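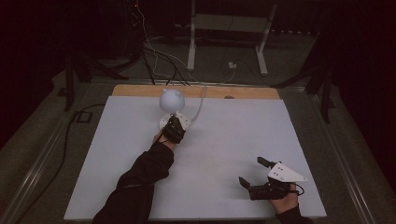
Left gripper pose lags the right in playback

Hatice Akgül
Recording two hand demos, right gripper replays fine, left comes in late. Both streams at 60 Hz. Worst when the left pushes on something, the policy learns to shove thin air. Tried resampling, no change. Using the Tomoana logger, default config. Any ideas?

Orhun Eren
had this too. restart the logger

Yavuz Kozan
Restart wont fix it. Check which clock each stream is stamped with. Default is arrival time, so any buffering on one side shows up as lag. Switch both to device time, then re-run the alignment on your old logs. Mine was 53 ms off on one hand. Also drop the smoothing window on the left, somebody set it to 800 in the sample config and it definitly shouldnt be.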